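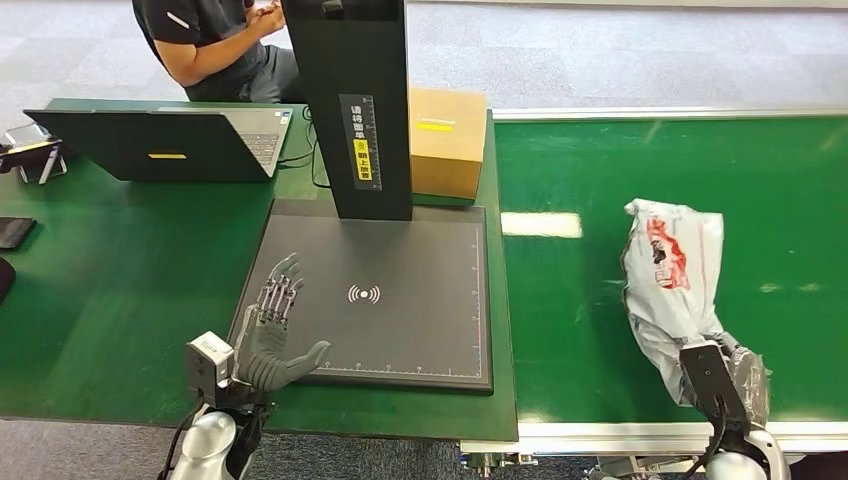 A parcel bag held over the conveyor beside the scanning platform at the Irholm open day.

Print this article
E-mail this article

Kavlow opened its Irholm test hall to visitors on 15th May and ran a two-armed robot at a parcel scanning station. Up to 30 people were admitted per session, and each session lasted 60 minutes.

The station consists of a worktable, a flat scanning platform with a scanner column behind it, and a belt conveyor joined to the table. Parcels must be placed with the waybill facing up – the instruction is printed in Chinese on the column. The robot has a jointed hand on its left arm and a gripper on its right.

"A carton has a known top. A plastic bag does not, and the label folds with it," said Tapio Keskinen, who leads the handling group at Kavlow. According to Keskinen, bags account for most of the items that need a second scan attempt. An operator stays at the table with a laptop during all runs and can stop the arms at any time.

The group has logged 3436 placements at the station since February. The log separates bags from cartons and records the grip position for each item. Results will be released when the second test period closes.

Visitors from Leinonen, a parcel carrier, asked about cycle time. Reijo Heinonen of Kavlow replied that speed was not being tuned at present and that the arms were running at a reduced rate for the open day. He added that the conveyor can be driven in either direction – a feature used to return items that fail to scan.

A second station is to be set up at the Prusemen depot, using the same table height and software. Registration for the next open day is through the Irholm front desk.

Print this article
E-mail this article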